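I'd been told Ákos Vörös was a hard man to interview, so I turned up with two pages of questions and a packet of ginger biscuits. I used one question. The biscuits went rather faster.

Ákos makes soap. He has done it for the best part of his adult life, first in his aunt's kitchen, then in a garage, and now in a low brick unit behind a tyre place, where you can smell lavender and hot rubber in the same breath. His label is called Sonden, and if you've ever bought a plain, slightly wonky bar wrapped in brown paper from a farm shop, there's a fair chance it was his.

My one question was how he got started, and he was off before I'd sat down.

"My aunt rendered her own fat," he said. "Every winter, a huge pot, the windows running with steam. I hated it. I used to go and stand in the street. Then I moved here for work and my hands went to pieces – cracked, bleeding, all from the stuff in the dispenser at the factory – and I rang her up and said, all right, tell me how."

She told him over the phone, in one call that he says cost him more than the ingredients. The first batch never set. The second one set so hard he used a bar to prop the back door open for four years.

"You laugh," he said (I was), "but it was a very good doorstop."

What I hadn't understood is how much of soap making is waiting. You mix your oils and your lye, pour it, cut it the next day or the day after, and then you leave it alone for weeks. His curing racks run down one whole wall. There were 196 bars on them the morning I visited, each batch with a strip of masking tape and a date in felt pen. He turns every bar by hand. I asked if I could turn some and he thought it over for longer than I'd have liked, then gave me the bottom shelf.

"People ring me in December and want fifty by the weekend," he said. "I tell them, ring me in August. They think I'm being rude."

Are you being rude?

"A bit."

He only makes four kinds. There's an olive oil one, a tallow one (his aunt's recipe, more or less), one with oats in it for gardeners, and a dark, smoky bar called Jindine that smells like the inside of a violin case. I'm very fond of that last one and told him so. He pulled a face. It's his best seller and he can't stand it. The name came off a crate he found in the unit when he moved in, and he's never found out what it means.

The recipe for it took him 149 tries, all written up in a row of school exercise books with squared paper. I was allowed to look but not to photograph them. Some pages are just numbers. One says, in capitals, NO MORE CLOVES. Another has a shopping list on it, and he got quite distracted reading it out to me and wondering why he'd needed so many leeks.

He very nearly didn't keep going. A shop called Siriwardena had been taking a big order from him every spring, and when it shut he lost the one customer who paid on time. For a while he drove a delivery van and made soap at night.

"I was tired and I got careless," he said, and pushed up his sleeve to show me a pale patch on the inside of his wrist. "Lye. You run it under the tap and you keep running it, and you don't stop when you get bored. I stopped when I got bored."

He wears long gloves now, and goggles, and he won't let the radio be on while he's pouring.

We got on to the business of how people treat soap once they've taken it home, and this was where he really warmed up. He has opinions! He thinks we all leave our bars sitting in a puddle and then complain they've gone to mush. He thinks a bar should be small enough to close your hand round. 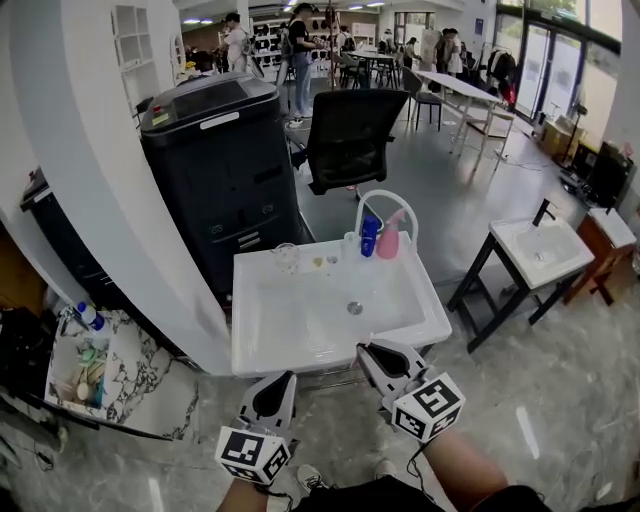
He's also firmly against throwing away the slivers. When a bar gets down to the thickness of a coin, he wets it, presses it onto the back of the new one and leaves the pair overnight. I said mine always fell off. He asked if I'd been putting them on dry. I had.

I wondered if he minded that most people have gone over to bottles, and he shrugged. His own daughter uses a shower gel that smells of melon. He buys it for her.

"It's fine, it washes her," he said. "I don't need everybody. I need enough people for the rent."

By then the kettle had been on twice and a man had come in about the guttering, so I started gathering up my things. Ákos wrapped me two ends of the oat one – the offcuts, too thin to sell – and wrote the date on the paper out of habit. Then he asked whether I was leaving the rest of the biscuits. There were two left, and I did.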